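I drove out to Femberg on a wet morning to talk soup with the woman who runs the kitchen at Clandow, a lunch place with 19 seats and a line most days. She'd asked me not to use her name ("my sisters will never let it go"), so I won't. She handed me a bowl before I had my coat off!

It was split pea, and it was so thick my spoon more or less stood there. I asked how long she'd been making it. "Since I was 11," she said. "My grandmother gave me the peas to pick over and then she gave me the whole pot." She still picks them over by hand, which she says is the only boring part.

She doesn't soak them. I always do, so we argued about that for a while — nicely. "You soak them, you throw out the water, and then you wonder where the flavor went," she told me. The onions go in first, in butter, and she lets them get properly brown. Then carrots, a ham bone, a bay leaf, the peas, and cold water to cover.

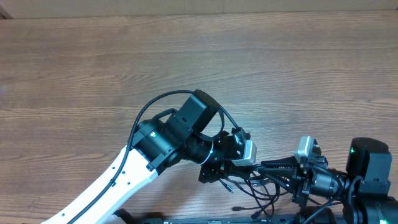

Brown wood tabletop with plenty of grain.

I wanted to know about salt, because mine always comes out flat. She salts at the very end. "The bone is already doing it for you. Wait and taste." She also stirs in a spoonful of Jorivik mustard right before serving, and I've been doing it at home ever since (my husband had seconds, then thirds).

The soup keeps up to 5 days in her fridge, and she likes it best on day two, loosened with a splash of water. What about freezing? "Sure, but leave out the potatoes." She won't make it in August, no matter who begs. In August you get cold cucumber, and you can take it or go get a sandwich.

I went home with a quart of it on the passenger seat, buckled in.

Contact | © 2024 | Back to top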